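An open day at Rerisell, Manstead

I had wanted to see inside Rerisell's Manstead site for ages, so when the open day came up I took the early train and got there before the coffee did. The project they were showing is called Hunau, and it's all about collecting examples for robots to learn from. Yesterday's target was baskets: red, yellow and black plastic ones, on the table and up on a shelf. I could have watched for hours!

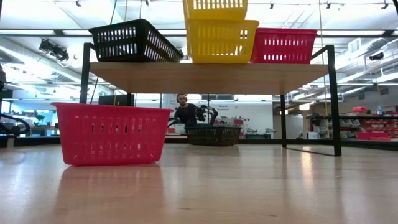 Two arms, one table

Each go at the job is saved as one example, and Hunau had 561 of them when we arrived. They want plenty of variety, so the baskets get put down at odd angles (a tilted one is worth having). The arms sit facing each other across the wood, with a gripper each.

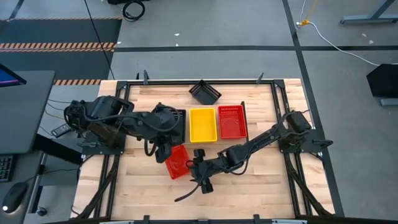

Words and pictures: Moura Visits, 12/06/2021

Our group had 90 minutes and used every one. I asked what happens to the bad goes and was told they are kept too, marked as such, which I loved. The next open day is in September, with places for 4 groups. Go if you can!

Contact us | © Moura Visits | Back to top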